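Cladlow Bench & Packing Supplies
Home > Workshop > Coverings > Krasniqi Brown Bench Paper

Krasniqi Brown Bench Paper, 40 metre roll
For covering tables you would like to keep
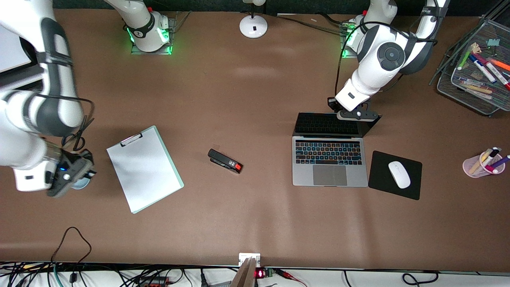
Sixteen dollars seems a lot for something you buy in order to ruin, one customer wrote to us from Pralasstead, and could we explain what was wrong with newspaper. We have no quarrel with newspaper. It is cheap, it is usually already in the house, and it prints yesterday's racing results in reverse on anything you put down wet. If that suits your work, carry on with our blessing. The rest of this page is for people who have had a white lampshade come up with a fixture list on it.

Price: $16 a roll
Stock: On the shelf at Cladlow, both widths
Code: KBP-N (narrow), KBP-W (wide)

WHAT IT IS

A long piece of plain brown paper, wound around a cardboard tube. We have tried to make that sound more exciting and given up. It is smooth on both sides, it has no printing on it anywhere, and it doesn't shed fluff into varnish. It lies reasonably flat once you have argued with the first metre, which will want to roll up again because it has spent months in that position and is comfortable.

Krasniqi make it at a mill that turns out far larger quantities for the packaging trade. The bench paper is the same stock, slit to a width a human can lift. We started bringing it in for our own packing room, where the tops of the tables had developed a texture, and then people at the counter began asking to buy it off the wall.

WHO BUYS IT

Picture framers, mostly. Then model makers, leather workers, schools, a ceramics studio that gets through it at an alarming rate, and quite a few kitchens. One of our regulars uses it for children's birthday parties and throws the lot away at the end, cake included. We also sell a good deal to people who wrap presents and have decided they are above wrapping paper with reindeer on it.

It is used as a drop sheet too, although it's a poor one. If you are painting a ceiling, buy a canvas drop sheet. Paper on a floor is slippery and so are you on top of it.

SIZES

Narrow: 400 mm wide. Fits a desk, a sewing table, the end of the kitchen bench nobody else has claimed. Also the right width for lining drawers, if you have that kind of afternoon available.

Wide: one metre. Covers an ordinary workbench in one pass with enough left over to fold down the front. This is the one most workshops order, usually after first ordering the narrow.

Both widths are the same price. The wide roll is plainly the better bargain and we sell plenty of the narrow anyway, mainly to people who have tried carrying the wide one home on a tram.

Every roll is 40 metres long. We used to stock a shorter one. It ran out in the middle of things, and we grew tired of the phone calls.

PUTTING IT DOWN

Wipe the table first. A crumb under the paper becomes a bump on top of the paper, and you will find it with a scalpel.

Pull off what you need plus a forearm's length. Lay it curl side down, so the ends press into the table and don't reach up to greet you. Smooth it from the middle with the flat of your hand, then tape the corners underneath the bench. Masking tape is plenty. Gaffer tape will also hold it, and will take some of the bench with it when it goes.

For a neat job, fold the front edge under before taping. A folded edge doesn't catch on sleeves and makes you look organised in front of clients.

Two layers are worth the trouble if you use glue. When the top one gets crusty, slit the tape and peel it away, and there is a clean sheet waiting underneath with your pencil marks faintly embossed in it.

WHAT IT WILL PUT UP WITH

Pencil, chalk, pen: yes. A fair number of people treat it as a very large notepad and do their measuring on it. We would suggest copying down anything important before changing the sheet. We once recycled the cutting list for an entire kitchen.

White glue and paste: yes, though wet glue will stick to it in the way that glue does. Put baking paper beneath anything you want back.

Acrylic paint: yes, in normal amounts. It wrinkles where it's soaked and flattens out somewhat as it dries.

Oil and wax: it goes dark and see-through, then lets the oil carry on to the table. Use a second layer, or the Sevar board described further down.

Water: a splash is fine. A bucket is a different hobby.

Blades: no. It is paper. If you cut on it you will cut it, and then you will cut whatever is beneath it. Use a mat.

Heat: also no, for reasons we hope are clear. Keep irons, soldering gear and heat guns well away from it. We have had to put this on the label as well.

Food: fine under plates and wrapped loaves, but it isn't sold as a food-grade paper and we can't tell you it is one. For crayfish eaten straight off the table we would go to a catering supplier.

CUTTING IT

The roll doesn't come with a cutter. Long-bladed scissors do the job if you open them partway and push, and a steel rule will give a decent torn edge once you've had some practice. Your first few tears will veer off toward the window. Everyone's do.

If you get through more than a roll a month, have a look at the Sevar wall bracket. It is a steel bar with a serrated edge, two arms and four screws, and it takes either width. The edge is sharp enough for paper and, as several of us can confirm, knuckles. Mount it at elbow height and into a stud. Plasterboard plugs will hold it beautifully until the day you pull hard.

STORING IT

Stand it on end somewhere dry. On its side it gets an oval shape and unrolls with a thump on each turn, like a cart with a bad wheel. Damp is the real enemy. A roll left on a concrete floor over winter will draw moisture up one end and go wavy, and there's no ironing it back (see above, regarding irons).

A rubber band keeps the loose end in its place. So does a sock with the toe cut off, a tip that reached us from the counter and has since spread through the whole warehouse.

Cats like it. We have no advice.

WHEN YOU'VE FINISHED WITH IT

Clean or pencilled-on sheets can go in the paper recycling. Glue, paint or oil and it belongs in the rubbish, with our regrets. Plain offcuts are good packing for parcels, and torn up they do well in a compost heap or under mulch. Pull off the tape first. Worms are slow to deal with tape and it's still there in spring, looking at you.

BUYING IN QUANTITY

A full pallet is $1,693, either width or a mix of both. Please measure your doorway before you order one. The pallet arrives shrink-wrapped, on a truck, with a driver who is obliged to bring it as far as the kerb and takes that obligation very literally.

Schools and registered studios can open an account at the Cladlow counter. There is a form. It is on a colour of paper we no longer stock, so you will know it when you see it.

DELIVERY AND PICKUP

Single rolls go out by post in a long carton. The wide roll counts as an oversize item and costs more to send, a matter on which we have written to the carrier and been thanked for our feedback. Pickup is free from Cladlow, and from the Pralasstead depot if you ring ahead so that somebody can put it by the door.

Rolls that arrive dented at the end can be sent back, or kept with a partial refund. The dent normally goes in only a few turns, and most people choose the money.

GOES WITH

Sevar wall bracket and tear bar
Sevar grey board, for oil, wax and general pessimism
Low-tack masking tape, wide
Steel rule, one metre
Cutting mat, self-healing (more or less)

NOTES

Colour varies a little between batches. It is always brown. If you are covering two benches side by side and need them to match, order the rolls together and tell us, and we'll take them off the same batch. If you only notice afterward, turn one sheet over and squint.

Price checked 24 March 2018. Trade prices are listed separately and need a login, which the counter can reset for you if you have lost yours again.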